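# Drying Laundry Indoors in Shared Student Housing

Project report, second semester
Group: Ximena Olvera, Tshepo Adams, Inês Barreto
Supervisor: Lurdes Bastos

## 1. Why we chose this topic

In the Magalhães residence there are no balconies, and the two dryers in the basement cost money each time. So most students dry their clothes inside the bedroom. In winter the windows get wet in the morning and some rooms have a smell of damp. Our group wanted to know how the students dry their clothes, how much it costs them, and how long the clothes need under different conditions.

We did not want to study mold directly, because we do not have the equipment or the knowledge for it. We only measured humidity and time.

## 2. The survey

We sent a short form to all residents in October and received 39 complete answers. The form asked where the person dries clothes, how often they open the window, and if they ever use the dryers.

Most of the answers said that the clothes are dried in the bedroom, usually next to the radiator. A few people use the shower rail. One person wrote that she takes everything to her aunt in Pondemley every second weekend, and we kept this answer in the results although it was not very helpful for us.

Many students believe that a closed window keeps the room warm and therefore dries the clothes faster. This became the main question of our tests.

## 3. The tests

We used Inês's room, which is on the second floor and faces north. The humidity meter was a simple one from Vavis, lent to us by the physics laboratory. For each test we washed the same load: four T-shirts, two towels and eight pairs of socks. The load was weighed dry and again after spinning. The first wet load was 2,181 grams heavier than the dry one, and this surprised us, because the machine was set to a low spin and we had not noticed it. For all the later tests we used the highest spin.

We compared three situations: window closed, window open by a hand's width, and window closed with a small fan. The clothes were weighed every hour until the weight did not change anymore.

Small items gave us some trouble. When the socks were laid over a bar in a row, they touched each other and the ones in the middle stayed damp. After the second test we hung them separately, with space on every side, and we repeated the earlier measurements in the same way. 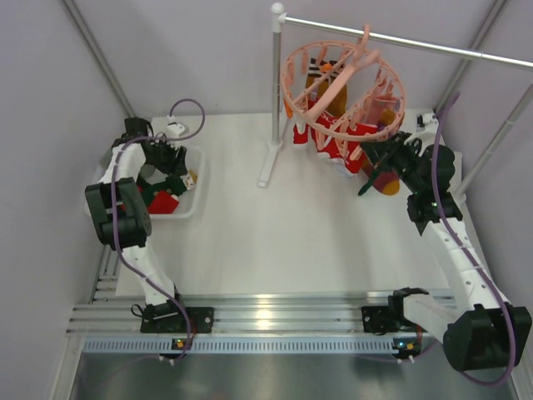 With the window closed, the humidity in the room increased quickly during the first two hours and then stayed high until the evening. The towels were the last to dry in every test. With the window a little open, the room was colder, but the humidity stayed lower and the load was ready earlier. The fan gave the best result of the three – the T-shirts were dry before dinner and only the thick edges of the towels needed more time.

We must say that the weather outside was not the same on all the test days. It rained during one of the open window tests, and this test took longer than the other.

## 4. Cost

Tshepo calculated the cost from the price list in the basement, where the prices are in dryer points (1,000 points are sold as one card). According to the answers in our survey, the people who use the dryers spent 3,589 points in total in the month before the form. Most of this came from only a few residents who dry everything by machine. The fan uses very little electricity, and electricity in the rooms is included in the rent, so for the student it costs nothing after the purchase.

## 5. Problems and limits

- The survey was answered mostly by people on our own floor.
- We have only one room, so we cannot say if a south room would be the same.
- The meter was placed on the desk. Lurdes Bastos told us later that it should be farther from the radiator.
- One night measurement is missing, because all of us fell asleep.

## 6. What we recommend

We suggest that the residence buys a few small fans which students can borrow at the reception, in the same way as the vacuum cleaner. We also suggest a short note in the laundry room about the spin setting – many people do not change it, and we did the same mistake ourselves. The clothes should hang with space between them, and the window should be open a little if there is no fan.

If another group continues this work, they could test a room on the south side and put a second meter near the window. Our tables and the text of the form are in the shared folder, and Rhea Manalastas from the housing office has a printed copy.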